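Ticket: Click track drifts against metronome, room 2, Ploden practice rooms
Status: open, waiting on Endico

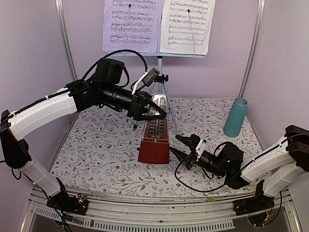 Jailson Bragança

25 September 2019

Reported by Arlindo Marinho after the evening group. Click from the playback app starts with the metronome and then wanders off. By the end of the long piece they're a full beat apart. Players follow whichever is louder, so it falls to bits at the repeat.

Set up: Batista playback app on the room laptop, out through the Endico mixer to both speakers. Red wind-up metronome as the reference, same one as always. Score on the stand, tempo set to 100 in the app.

Tried so far

Restarted app. No change.
Restarted laptop. No change, and it wanted updates, so lost 15 minutes there.
Swapped the cable between laptop and mixer. No change, didnt expect one.
Wound metronome fully and ran it by itself against my phone. Phone and metronome stayed together right through. So metronome is fine, please stop blaming the metronome.
Ran app click against phone. App goes slow. Found it then.

Looked in sound settings. Laptop was set to one sample rate and the mixer to another. Matched them, restarted the app, much better. Still a slight lag when the backing track is loaded as well as the click. Click alone is solid.

Update, same evening
Alcides Dantas asked if the files themselves could be wrong. Opened the ones from Fonholm and they were saved at the old rate. Re-saved 2 of them at the new rate and both held to the end. The rest still drift. So two faults, one on top of the other, which is why restarting anything made no odds.

Update
Mixer goes back to its old setting when the power is cut at the wall. Tested it, off and on, setting gone. Have asked Endico if there's a way to make it stick. Until they answer: DON'T switch off at the wall, use the button on the back of the mixer.

Still to do
Re-save the remaining backing tracks. Roman Wilczyńska has the originals, I only have copies.
Label on the wall switch.
Check room 1, probaly the same fault as it was set up from the same notes.
Alcides Godoy to say if the February recordings need doing again or if we can stretch them to fit.

Workaround for tonight: click only, no backing, and start from the metronome if in doubt. Leaving this open till Endico reply.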